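Home Workstations Boards Processors Refurbished Support

Galtix Used Tower Kit: Board, Case, Power Supply and Socketed Processor

Stock no. 432

We sell a lot of secondhand towers, and we don't believe most of what gets written about them, including by other sellers. "Fully tested" can mean that a fan spun once. So treat the notes below as notes, and read the returns line before you pay.

The kit is a full desktop case with its green motherboard still mounted and a processor that goes in a lever-type socket. The contacts are in the socket, on the board side. Bend a few and you own a tray for screws. Look at the pin bed under a good lamp the day the parcel arrives, before you touch the lever.

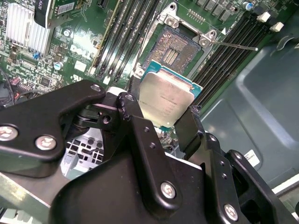

Processor and open socket, lever up. Memory slots on both sides.

There are memory slots on either side of the socket. A long row of slots doesn't promise that every size or mix of memory will run, whatever the auction listings say. We ship without memory. Ask us which modules we had in it and we'll tell you, but we won't guess about yours.

The case opens from the side. Lay it flat, take the panel off and everything can be reached from above: the expansion slots with their blue tabs, the power supply with its release handle, the hard drive in its bay with blue latches. We were ready to dislike the plastic latches. They have held up in our shop so far, which is as far as we'll go.
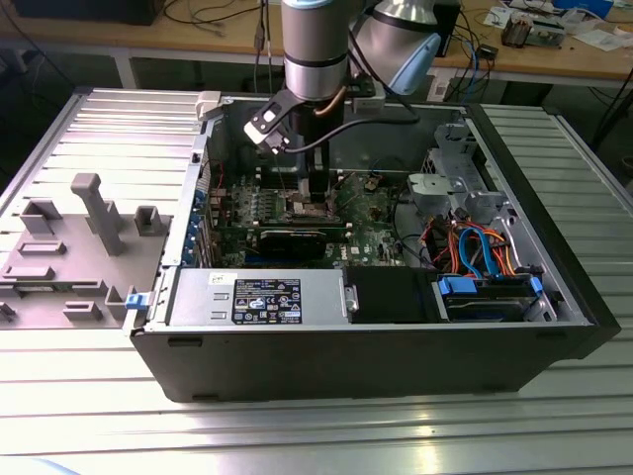
Sebastián Riquelme wrote in to disagree about the power supply. He bought the same kit in January, kept the original supply, and thinks we scare people into replacing parts that still have years in them. Fair enough – his machine is his, and we'd still budget for a new one.

On fitting the processor: open the lever all the way, lift the frame, lower the chip straight down and let go. Don't slide it. Don't press on it to "seat" it either. Close the frame, then the lever, and expect some resistance.
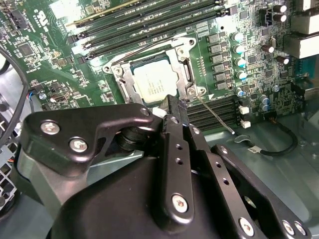 Thermal paste is not included. Flarkow and Henríquez both sell tubes that we've used on the bench, and we couldn't tell them apart. Anyone who promises you a big drop in temperature from paste alone should be asked for the readings.

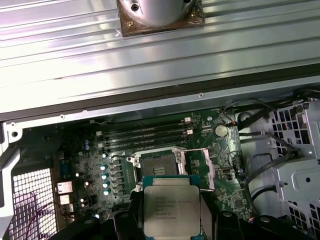
Processor at the socket, with the coin-cell battery near the memory slots.

Replace the coin cell while you have the case open. Price is $200, plus 2 days for packing. Returns are accepted if the socket is undamaged, and we check it against our own photos.

Galtix Used Parts, 62 Flokinham Road | Contact | Returns | © Galtix | Back to top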